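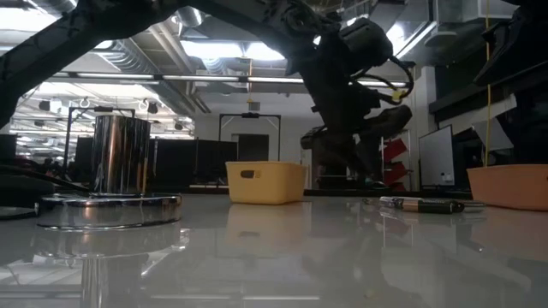 Table 4, main hall: chrome cylinder on its round base, yellow basket behind.

SOKGATE HALL
Pre-opening safety walk-round, winter session
Walked by: Ruairi Gourlay
Date: Sunday, November 3, 2024
Marks used: OK / FIX / WATCH. Comments are mine. Complaints about the comments may be left in the suggestions box (see item 19).

OUTSIDE AND WAY IN

1. Path clear from gate to door. FIX
Leaves. The same leaves as last year, to judge by their condition. Swept the worst of it to one side, where they looked settled and will be back by Tuesday.

2. Outside lamp works. OK
Comes on at dusk and also at lunchtime.

3. Ramp surface and handrail. WATCH
Rail firm. Grip strip lifting at the lower end, enough to catch a wheel or a stick. Glued and weighted down with a paving slab overnight. Please don't move the slab, however untidy it looks.

4. Front doors open fully and stay open. FIX
Left door yes. Right door opens to the point where a thin person might consider it. Hinge packed with old paint. Rennie have quoted for a new pair and I have asked them to quote again, in a calmer mood.

5. Door mat flat. OK
New one. Says WELCOME if you are leaving.

FIRE

6. Exit routes clear. FIX
Side exit had fourteen stacking chairs across it again. I moved them. There is a notice on that door in red capitals asking people not to stack chairs there, and someone had leaned a chair on the notice.

7. Exit signs lit. WATCH
Stage left sign flickers. It has flickered at every inspection I have done, and I have been writing WATCH next to it for so long that I can claim to have watched it. Bulb ordered from Trudmont.

8. Extinguishers in place, pins in, in date. OK
The kitchen one was behind the bread bin. Back on its hook. It's no use to anyone as a bookend either, before that gets tried.

9. Alarm test. OK
Sounded in all rooms. Also sounded in the garden of the house opposite, whose owner came over to confirm it.

10. Fire blanket. FIX
Case on wall, blanket not in case. Found folded under the urn, where it had been soaking up drips. New one bought.

MAIN HALL

11. Floor. WATCH
One board by the piano has risen 15 mm. Taped in yellow. The dance class should start from the other end.

12. Tables: tops, legs, locks. OK, with one FIX
Tops wiped and sound. Table 2 has a leg lock that clicks without locking, which is the worst of both worlds. Label tied on, table turned to the wall. Maximum load is 40 kg each, and that includes people sitting on them to change their shoes.

13. Chairs. FIX
Three withdrawn for split seats. If you like a chair that pinches, apply to me directly.

14. Heaters. WATCH
Both work. Left heater smells of hot dust for the first 30 minutes, then of warm dust. Guards tight. Nothing to be dried on them, and I am looking at the football team.

15. Curtains clear of heaters. OK
Tied back with the proper cords this time, and not with a dressing gown belt.

KITCHEN

16. Urn. FIX
Lid doesn't seat. Descale before use. Flex is sound but reaches the socket only by crossing the doorway at shin height. Move the urn, as the doorway has so far refused.

17. Fridge temperature. OK
4 degrees. Contents another matter. The tub marked FEBRUARY has been thrown away unopened. I wasn't being paid enough to open it, being unpaid.

18. First aid box. WATCH
Plenty of eye pads, one plaster. We seem to be ready for pirates. Plasters, tape and gloves on the shopping list.

OFFICE AND PAPERWORK

19. Suggestions box secure. OK
Contained a bus ticket and a suggestion that it be emptied more often.

20. Accident book. OK
One entry since last walk: bruised shin, cause given as "urn". See item 16.

21. Insurance certificate on display. FIX
Last year's is on display, nicely framed. This year's is in the drawer. Swapping them takes a screwdriver, and the screwdriver is on loan to Sisosero.

22. Spare keys. WATCH
Seven hooks, five keys, one of which opens nothing we own.

BEFORE ANYONE IS LET IN
Items 4, 6, 10, 16 and table 2 must be signed off. The door hinge is the big one, and Rennie's first price was £700, so the right door may be propped with the sandbag during sessions provided somebody is on hand to shift it. Remaining FIX items by the next walk.

Signed: R. Gourlay
Second signature: (blank, as usual)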